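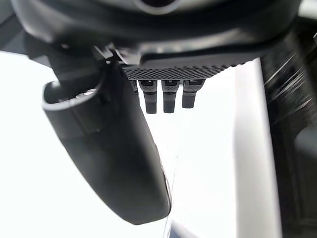

Lowri James told us she had been drinking a liter of water with breakfast and nothing until dinner, and asked whether the Plisard could nudge her into spreading it out. It can, and this is the section for it! Give yourself a quiet moment in the kitchen, and you'll have a daily drinking plan running before your tea has brewed.

3. Setting up your daily drinking plan

Before you start: the Plisard bottle should be charged, and the Clusstead app should already be paired with it (see Section 2). Have the bottle empty and the lid off.

3.1 Set your daily amount

1. Open Clusstead and tap My Day.
2. Tap Amount. The app starts you at 2000 ml, but you can move the slider up or down.
3. Tap Save. The ring on the lid blinks twice in blue.

Note: If your doctor has given you a figure, use that one and ignore the starting amount. People with heart or kidney conditions, and anyone on water tablets, should ask before changing how much they drink.

3.2 Set your reminders

1. In My Day, tap Reminders.
2. Choose your first and last reminder times. We like 8 a.m. to 7 p.m. – a late finish can mean getting up in the night.
3. Choose the gap between reminders. The shortest is 15 minutes, which is a lot of blinking, so try a longer one first.
4. Tap Light, Sound or Both.
5. Tap Save and screw the lid on until the arrow meets the line.

If you take a good long drink before a reminder is due, the bottle notices and skips it. You won't get nagged for being ahead!

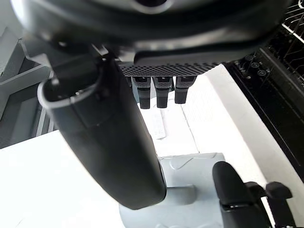 The skip only works when the bottle is put back upright on a level surface, so that the base can weigh what's left. A bottle lying in a gym bag can't report anything until you stand it up again.

3.3 Add fruit, herbs or cucumber

Plain water is great, and so is water with a few slices of orange in it. The Memon basket clips under the lid and holds everything in one place.

1. Wash the fruit and slice it thinly.
2. Fill the basket no higher than the line.
3. Clip it into the lid and turn to the right until it clicks.
4. Fill the bottle with cold water.
5. In the app, tap Basket In so the weight of the fruit isn't counted as water.
6. Leave it in the fridge for 2 hours for a light flavor, or up to 4 for something stronger.

Mint and cucumber is lovely in July. In December, try pear with a thin slice of fresh ginger.

Caution: Don't use hot or fizzy drinks with the basket fitted. Pressure can build up under the lid.

Caution: Empty and wash the basket every day. Fruit left in overnight on the counter should be thrown away, along with the water.

3.4 Check your first day

Tap History in the evening to see your drinks as a row of bars. A few tall bars with long gaps between them mean you're catching up in big gulps – shorten the reminder gap and see how tomorrow looks.

If the bars are missing, put the bottle on a level surface, wait for the ring to turn blue, and pull down on the screen to refresh. Still nothing? Reset the base as shown in Section 6. Your amount and reminder times are kept in your Pirasis account and will come back once you sign in.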